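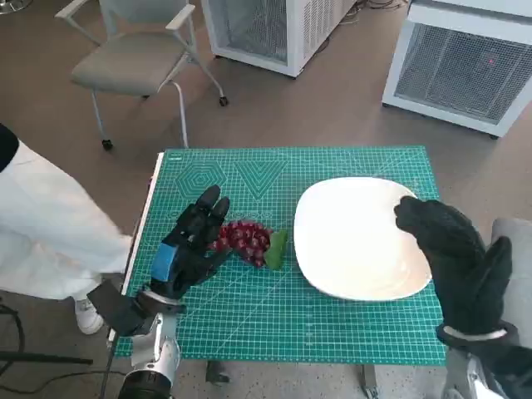 **What do I put under a plate so it doesn't slide or scratch on the cutting mat?**

Nothing extra. Set the plate flat on the printed side and lift it when you move it. Most scratches come from grit under the foot of the plate, so wipe the foot and the mat first.

---

**Ticket 117: Green mat won't lie flat, stains near the grid lines**
Product: Javoner cutting mat, green with white grid
Opened: 17 August 2025
Status: open, waiting on customer

**Reported**

Customer uses the mat on a tabletop for laying out fruit and plates for a table setting class. One corner lifts. Purple marks where grapes were left overnight. Asks if the mat can go in the dishwasher.

**Checked so far**

- Mat was stored rolled. Corner lift is normal after that.
- Marks are on the surface. Fingernail test shows no cut through the print.
- Customer had already tried bleach spray. Told them to stop, it fades the grid.

**Steps sent**

1. Lay the mat face down on a flat table, cover with a towel, and put books on top for two nights.
2. Wash by hand with cool water and dish soap. No dishwasher. The mat warps above 90 degrees Fahrenheit if it's bent at the same time.
3. For grape stains, leave a paste of baking soda and water on for ten minutes, then rinse.
4. Dry flat, out of the sun.

**Reply from customer**

Corner is down after the second night. Stain is lighter but still there. Asked about a food-safe mat.

**Notes**

This mat isn't sold as a food surface. Fruit that will be eaten should go on a plate or a board. Sent the link to the Rivudari board as an option. Replacement mats are back in stock in September.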